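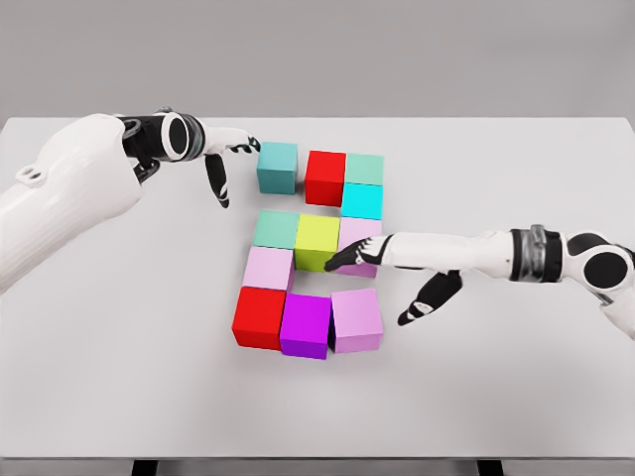 1 min read · 128 words

Plodia is a simulated tabletop task used to compare robot hands and the controllers that drive them. It was written by Tâm Nghiêm and Uyên Vũ and first released in July 2018. Two arms work from opposite sides of a white table and arrange colored cubes into a flat shape, such as a blocky numeral 2.

The standard setup uses a pair of multi-fingered hands. A parallel gripper called the Kavari can be loaded in their place with the same arms and the same cube layouts.

Each hand is given 700 trials. A trial ends after 3000 control steps or when a cube leaves the table. In the first published comparison, the Kavari completed 489 layouts and the five-fingered hands completed 145. Most failed trials with the hands involved a thumb pushing a neighboring cube out of line.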